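Courses > Education Studies > Unit 4 > Handout: Homework Policy in the Elementary Grades

Unit 4. Homework and the school day

Read before class: the Britance packet, sections 1 and 2. Bring your notes on the Hullau policy.

Terms
Practice homework repeats what was taught that day. Preparation homework gets students ready for the next lesson. Most school policies mix the two and do not say which one they mean.

Case: Hullau Elementary
Hullau has 555 students in kindergarten through grade 5. The old policy, written in 2000, set ten minutes a night per grade level. Teachers read it as a minimum. Many families read it as a limit. The revised policy went out in November and covers four points:
- no graded homework before grade 3
- reading at home, any book, any language
- one long assignment per subject per term
- missing work is made up at school, during study period

Note that the third point needs planning across teachers. At Garow, where the same rule was tried, three projects came due in one week.

Where the work gets done
Policies tend to assume a desk and a quiet hour. In the Yen survey, more than 12 families in one grade said homework was done in the kitchen while dinner was being made.
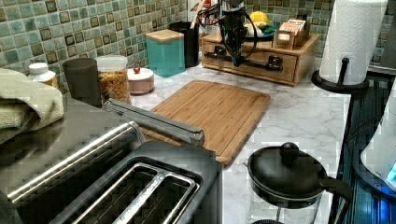

One parent wrote back that ten minutes was never ten minutes, and that she would like teachers to put an expected time on each sheet so she knew when to let her son stop. Hullau added a time line to its worksheets the next term.

For discussion
Should a student who stops at the expected time get full credit? Write half a page and turn it in at the start of class.

Questions about this handout: see the Unit 4 contact page | © Education Studies | Back to top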